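Workshop notebook, Stostdale bench
November, a little after four

Picking up where I left off with the gray paint trials, now that the heater has brought the room up to something a person can stand in. The Timside gray has had its full cure and I gave the square top a good long look this afternoon. I'm fond of this color, I have to say! It's a quiet matte that doesn't shout at you, though it does show a soft shine where the light lands, and the front edge has its few small scuffs and lighter spots along the rim. Edges are always where I lose (I've written that in this book before, and I'll surely write it again).
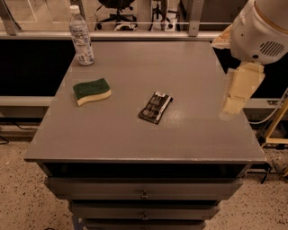
Was the edge sanded back before the second coat, or only wiped down? A note in the margin asks me that, and goes on to say that the Ilon primer never held on a sharp corner at Laur either, not until they rounded it over a little first.

Fair question, and the answer is only wiped, I'm afraid. I was in a hurry to get the second coat on before the light went. So for the next panel I'll break the corner with 153 strokes of the block (yes, I count them, it keeps me even from one end to the other) and finish with the 600 paper, very lightly, before any primer goes near it. Then two thin coats on the edge by brush, and the flat by roller as usual.

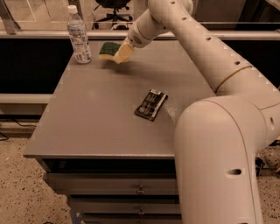 I also want to try leaving 6 hours between coats instead of the four I've been getting away with, which means starting early and having my lunch at the bench. The tin is good for one more panel, maybe two if I'm careful with the tray. Lid needs a proper tap down this time, as last month's Ilon skinned over and I had to strain it through an old stocking.

Still to do: label the offcuts, order more roller sleeves, and ask Laur how big a roundover they settled on.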